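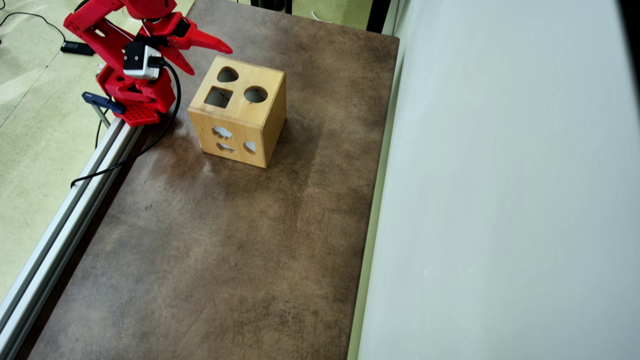
Re: Keeping the hall floor alive another winter

Trevor MacLeod wrote:
> Has anyone on here put hardwax oil over an old varnished floor?
> The hall at Lapointe needs something before the fall dances start
> and the quote we got for a full sand and refinish was $3000, which
> is more than we have. I was thinking we could scuff it up, oil it
> and be done in a weekend. Also, does anybody remember what was put
> down last time? The tin in the back closet says Bremano but the
> rest of the label is gone.

Hi Trevor, and hi everyone,

Please don't oil over the varnish! I did exactly that in my own front hallway and it stayed tacky until June. Hardwax oil has to soak into bare wood, and if there's a film in the way it just sits on top and collects every bit of grit and dog hair in the house. I ended up on my knees with a scraper and a lot of rags, and I still find sticky patches behind the door.

If the old finish is mostly sound (and from what I saw at the potluck it's only really bad by the kitchen doors and along the front of the stage), I'd do what they call a screen and recoat. You rent the big floor buffer, put a worn screen on it, take the shine off, vacuum like mad, wipe it down and roll on a fresh coat. Wilaser rents the buffers by the half day, and they'll throw in a pad if you ask nicely. We did the curling club lounge for under $500 all in, and that included pizza.

The one thing that can wreck it is wax. Somebody's grandmother has almost certainly waxed that floor at some point. Rub a bit of mineral spirits on a white rag in a few corners (windows open, please) and if the rag comes up yellowish and greasy, stop and write back here before you coat anything. New varnish over wax will peel off in sheets.

About the Bremano tin — I think that was the trim, not the floor. I helped with the baseboards that year and I remember the colour, a sort of cold-tea brown. The floor was done by a fellow from Imau who has since moved out west. I might still have his email somewhere, I'll have a look tonight.

For the bare spots by the kitchen, sand those by hand to 120 and spot coat them first, twice if you can stand it. They'll look a shade lighter than the rest and you'll be the only one who notices. And put felt on the chair legs this time!! We have 200 chairs and I bet 12 of them have anything on their feet. I'll happily sit and stick pads on for an evening if there's tea.

Oh, and whoever borrowed my long extension pole after the window washing, could I have it back? It would be handy for the roller.

Cheers,
Maureen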